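The Bag for Varela

Dirk Kröger had been told to travel light, and he had every intention of doing so, right up until his aunt in Varela wrote to ask whether there was still candy to be had in Ostitz.

She didn't ask for any. She was much too proud for that. She had lived up on the mountain for 30 years, in a house with a green stove and a view of other people's goats, and in all that time she had never once asked the family for anything. But she did wonder, at the bottom of a long letter that was mostly about her knees and the new bus timetable, whether the little shop by the tram stop was still open, and whether they still had the fruit ones. Dirk read that part twice, and then he put on his coat.

The little shop was not open. It had become a place that fixed phones, and the young man behind the counter was very sorry about it and suggested the Drurnent, the big store out past the bridge. So Dirk went to the Drurnent, where he had not set foot since September, and where they had moved everything, as they always do, so that you have to walk past the garden chairs to get to the bread. He found the candy in the end, a whole wall of it – more candy than a grown man should have to look at before lunch – and he stood there with his hat in his hand and tried to remember what fruit ones meant.

When he was small, it had meant a dish. The dish sat on his aunt's sideboard, back when she still lived on Enier Street, and you were allowed one piece when you came in and one when you left. If you were clever about it you could forget your gloves and have to come back for them. He forgot his gloves for most of one winter. She must have known, of course. She used to stand at the door with the gloves already in one hand and the dish in the other, and she would say, "Well, look who it is," as if he had been gone for years.

He couldn't have said what had been in the dish. Something red, something that stuck to your teeth. So he took one of these and one of those, and then another because he liked the color, and carried them up to the register, where the woman looked over what he had and asked how many grandchildren.

"It's for my aunt," said Dirk, who was sixty-one.

"Lucky aunt," said the woman.

At home he made coffee and got out the nice bag. He was a man who kept bags. There was a drawer in the kitchen that would no longer close on account of them, and at the very back of it was a white paper one with string handles and a leaf on the front, too good to use, which he had been saving for something without knowing what. He smoothed it out with the side of his hand and stood it up. It leaned a little, then thought better of it and stayed. Then he laid out everything he had bought and had a good look at it, and it seemed to him a cheerful sort of heap.
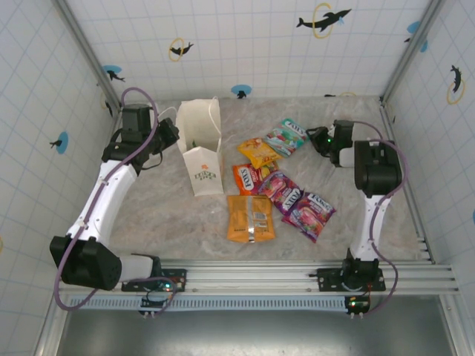
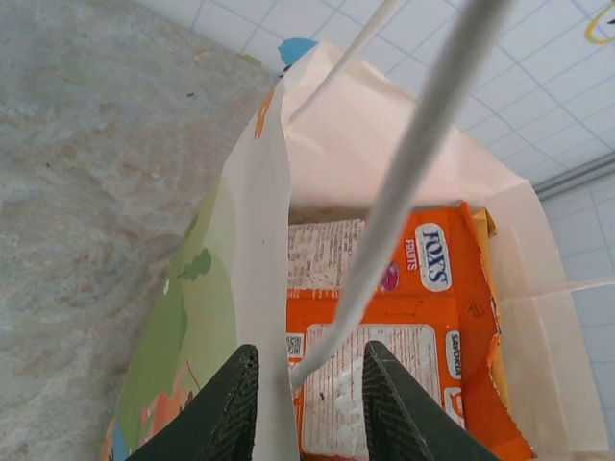
It took him longer than it should have, because he kept stopping to think about the bus. The road to Varela has a great many bends in it, and his aunt would want to hear about each of them, and whether the driver had been polite, and who else was on board and what they had with them. He wanted to have something to tell her. He also wanted to put in a note, and that was the hard part. He wrote 3/13/24 at the top of a card and then sat looking at it while his coffee went cold. He had thought of something about the dish, and about that winter, and how he had never said thank you for any of it, but it looked foolish in ink and he used up three cards finding that out.

On the fourth card he wrote, "One when you come in and one when you leave," and signed it, and slipped it down the side of the bag where she would find it last.

Then he went to look for his suitcase. He was halfway up the stairs when he turned around, came back down to the kitchen, took his gloves out of his coat pocket, and put them in the drawer with the bags.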